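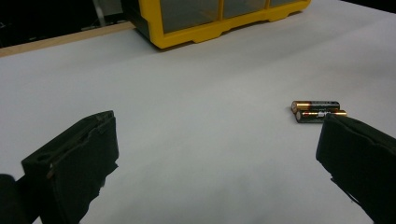
Unit 4: Care of the Hand-Held Gripper Station

Course notes, Tunstall automation lab
Prepared by Ultan Duggan, revised by Freya Marsden 21/06/2023

4.1 Scope

These notes cover one station: the hand-held two-finger gripper and the white work surface it is used over. The arm cell next door has the same finger geometry but its own maintenance sheet, and the torque values there do not apply. Read Unit 3 (camera mounting) first.

The reference task at this station is picking small cylindrical parts. AA batteries are the standard part. They are stiff, they roll, and the two ends have different shapes, so a poor grip shows up early. Two AA batteries side by side, nearly parallel and close together, is layout B in the task list. A finger tip brought in near the positive terminal of one battery is the approach to practice for layout B.

4.2 Parts of the station

Gripper body, with trigger and linkage.
Two black fingers with padded faces.
Wrist camera, fixed to the body and looking out between the fingers.
White work surface.
Yellow drawer organizer with translucent gray drawer fronts, kept at the far side of the surface.

The organizer stays in view during camera checks. Its dividers are straight and evenly colored, and a shift in the camera mount is easier to see against them than against a blank surface.

4.3 Finger pads

The pad is the wear part. Wear starts at the edges, where the material frays before the gripping face shows any change. Light fraying along a rim is acceptable. Replace the pad if any of the following is found:

a thread longer than the pad is thick;
a lifted corner;
a shiny patch on the gripping face;
a difference in pad height between the two fingers that can be felt with a fingertip.

Change both pads together. A new pad facing a worn one moves the closing line off center, and the operator will correct for it by hand without noticing. Recordings made in that state are hard to use later.

Replacement steps:

1. Open the gripper fully and lock the trigger.
2. Peel the old pad from the tip toward the body. Do not pry at the groove on the inner face.
3. Remove adhesive with a dry plastic scraper. Solvent is not used on the fingers.
4. Rub the bare face with 400 grit paper, then wipe it with a lint-free cloth.
5. Lay the new pad from the body end toward the tip. Trim the overhang with a fresh blade.
6. Close the gripper on a flat spacer and hold for 60 seconds.
7. Leave the gripper open for 30 minutes before use.

Dendent pads come with the adhesive already applied. Pads cut from sheet need the tape listed in the stores binder. Chelsea Staniforth holds the key to the stores cabinet.

4.4 Finger alignment

Close the gripper slowly over a sheet of white paper. The tips should meet along their full height. If they touch at the top first, the linkage pin is bent or the finger screw is loose. Check the screw before taking the linkage apart.

Repeat the closing check 11 times. Play in the linkage often shows only after several cycles.

4.5 Camera check

Both fingers must appear in the lower corners of the picture with open surface between them. If one finger takes up noticeably more of the picture than the other, loosen the camera clamp, turn the camera, and tighten again. Do not correct this in software. Frans Claeys has the earlier calibration files from Nustport; they were made with the old clamp and should not be loaded.

Shadows from the fingers are normal. A hard-edged shadow across the part is not, and means that the side lamp has been moved. Return the lamp to its floor mark.

4.6 Log

Enter each pad change, screw adjustment and camera adjustment in the station log with initials. The Arnadard log template has no column for pad type. Write it under remarks.

4.7 Exercise

Work in pairs. Inspect both pads, carry out the closing check and run layout B with each partner holding the gripper in turn. Compare the two recordings for finger position in the lower corners. Written reports go to Ashley Mellor by the first lab session in July. Attach a copy of the log page.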